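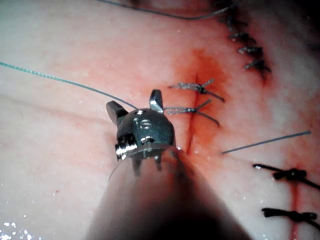 Instrument jaws open beside two knotted grey sutures, with the green thread still loose.

Can a machine do your mending yet?

Stitching is where most people start when they ask me about chore robots. Surgical instruments can work a needle and thread in a very small space. A torn pillowcase is harder, as cloth slides about and folds over itself.

For now, mend by hand:
1. Cut 18 inches of thread. Longer lengths tangle.
2. Pin both sides of the tear flat.
3. Knot each stitch separately if the seam takes strain, and trim the ends short.

Bendik Tveit tests machines at Gullside and still sews on his own buttons.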